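3.2 Serving utensils

The second utensil group covered spring tongs of the one-piece type, in which a single steel strip is bent into a U and acts as the hinge. Arms were either bare or sleeved in silicone. Each pair was closed on flat and cylindrical items, and the closing force was read at 40 mm of tip travel.

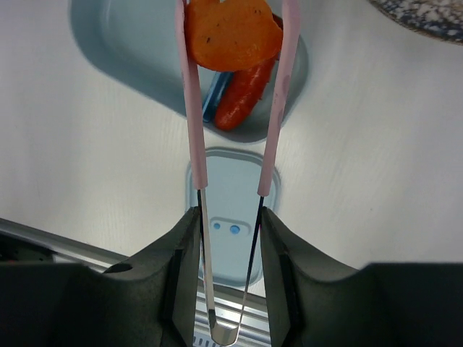
Figure 8. Sleeved tongs with a flat orange item between the tips.

Force readings were repeated 200 times per pair, following the procedure of Marchand and Beaudoin. Flat items were taken near the rim, cylindrical items at mid-length. Pairs from the Mirine set were tested in June and are reported separately in Section 4.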